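Used Household Batteries in Vovedwood: Storage, Return and Sorting
Student project report, Woltden College
Submitted by Troels Hjaltadóttir

Summary

The project examined what happens to used household batteries between the moment they are taken out of an appliance and the moment they reach a collection point. Residents of Vovedwood were invited to fill in a short questionnaire and to hand over any used batteries they had at home. A total of 80 households took part, and 1,269 batteries were received. Most had been kept in kitchen drawers. The report recommends clearer notices at collection points and a doorstep collection twice a year.

1. Background

Vovedwood is a residential district on the eastern side of Woltden, made up mainly of terraced houses and low blocks of flats. The district has one public collection point for batteries, a tube beside the tills at the Marti grocery shop. It is emptied by Brultusero, the contractor that also collects glass and textiles in the town.

Households are asked not to place batteries in general waste. Batteries that are crushed in a collection lorry may leak or start a fire, and the metals they contain are lost if they are buried or burned. These points appear in the leaflet sent to every address in Woltden in February. The project began with a simple question: do residents know of the rule and, if they do, what makes it hard to follow?

2. Method

The questionnaire was delivered by hand and collected the following week. It asked where used batteries were kept, how long they were usually kept, who in the household took them out, and whether the person answering could name the nearest collection point. A paper bag was left with each questionnaire. Residents were asked to leave out any battery that was swollen or leaking and to telephone the contractor about it.

The bags were weighed on receipt and each was given a number matching its questionnaire. No names or addresses were recorded. The contents were sorted by size and then by type, using the wording printed on the casing. Where the wording had worn away, the battery was entered as unknown. Button cells were taped on both faces and stored apart from the rest.

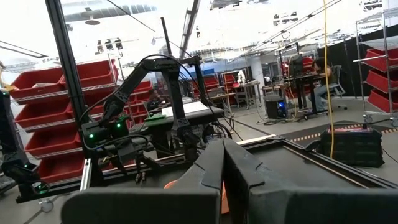
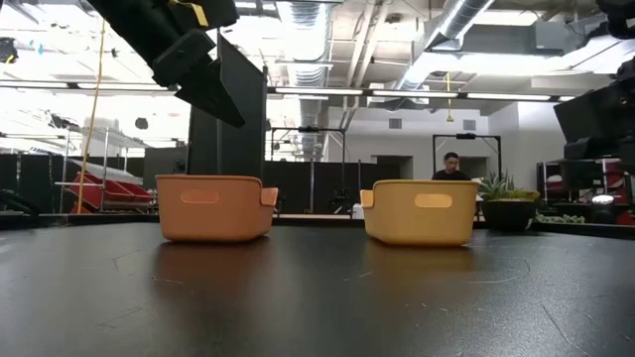 Two open bins, each with an oval handle cutout. 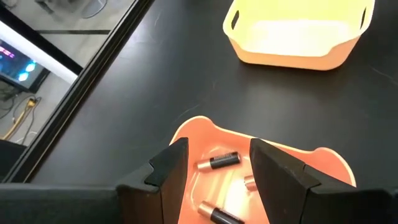 Every bag was sorted twice, by different students, and the two tallies were compared. Where they did not agree the bag was opened again and a third tally was made, which was taken as final. Most disagreements concerned rechargeable cells, which are easily taken for ordinary ones when the label is read in haste.

3. Findings

3.1 Storage in the home

The kitchen drawer was by far the most common place of storage, followed by a jar or tin kept in a hallway or cupboard. A small number of households kept used batteries in the packet from which the new ones had come, and two of these reported that they had later put the old ones back into a torch or remote control by mistake. Several respondents kept batteries in a garage or shed. The batteries from these households showed more rust at the ends than the others.

3.2 Knowledge of the collection point

Respondents who shopped at Marti every week could generally name the tube by the tills. Others believed that batteries could be taken only to the main recycling yard, a bus journey away on the far side of Woltden. Residents in the flats were less likely to know of any collection point at all. The leaflet was remembered by some, but very few could say what it had advised — most recalled only the section on garden waste.

3.3 What was handed over

Ordinary cylindrical batteries for toys, clocks and remote controls made up the greater part of the material. Rechargeable cells were less common than expected. Several bags also held items that were not batteries, among them fuses, a bicycle lamp and a set of door keys, which was returned through the number on the bag.

4. Limits of the work

Taking part was a matter of choice, and residents who care about recycling may have been readier to answer. The bags give no reliable guide to how many batteries a household uses in a year, as some people had plainly been saving them for much longer. The business premises on the main road were left out.

5. Recommendations

The notice on the tube at Marti should be placed at eye level and should state which batteries are accepted. At present it faces the wall.

A doorstep collection should be tried in spring and autumn, beginning with the flats. Brultusero has indicated that bags of the kind used in this project could be carried on the existing textile round, provided that button cells are taped beforehand.

The leaflet should give batteries a page of their own, with a map of Vovedwood. A draft of this page is attached as Appendix 2, and the questionnaire is attached as Appendix 3.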